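HOUSEHOLD RECORDS AND SMALL BUDGETS
Handout 3: Fixed and variable costs
Revised 2026-09-26

Bring this handout to the next session along with last month's bills. If you missed Handout 2, read the part on take-home pay first. We will use those figures again.

What counts as fixed

A fixed cost stays the same from month to month whether you are home or away. Rent is the usual case. So are most insurance premiums, loan payments and a phone plan with a set price. Write down the due date next to each one.

A variable cost changes with use. Groceries, fuel, heating and laundry all belong here. Some bills are mixed. A water bill often has a base charge that never moves and a second charge for what you used. Split these into two lines.

Worked case

A household in Irnton takes home $4000 a month. The electric bill from Plusside has a base charge of $16, and the rest depends on the meter. The $16 goes in the fixed column. Groceries for June came to $483, and that goes in the variable column, even if the household spends close to the same amount every month. A cost you could cut next week is variable for our purposes.

Most people find it easier to sort paper bills by hand the first time. Clear a table, make one pile for each column, and keep a third pile for anything you can't place. Leave the third pile alone until the other two are written up.

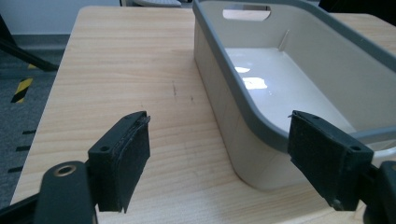

Kwofie disagrees with the third pile and has argued that it only puts off the decision, so every bill should go into one column or the other on the first pass – a wrong guess can be fixed later. Either method is fine for this course. If you use the one-pass method, mark your guesses in pencil.

Yearly costs

Car registration, school fees and holiday travel don't show up in a normal month, and this is where most first budgets fail. Add up the year, divide by 12 and enter the result as a fixed cost. Move that money to a separate account if you can.

For next time

Read the Kultgate sample ledger, pages 3 to 16. Fill in both columns for one full month of your own and total each. Do not round. Note any bill you moved from one column to the other – we will go over those in class.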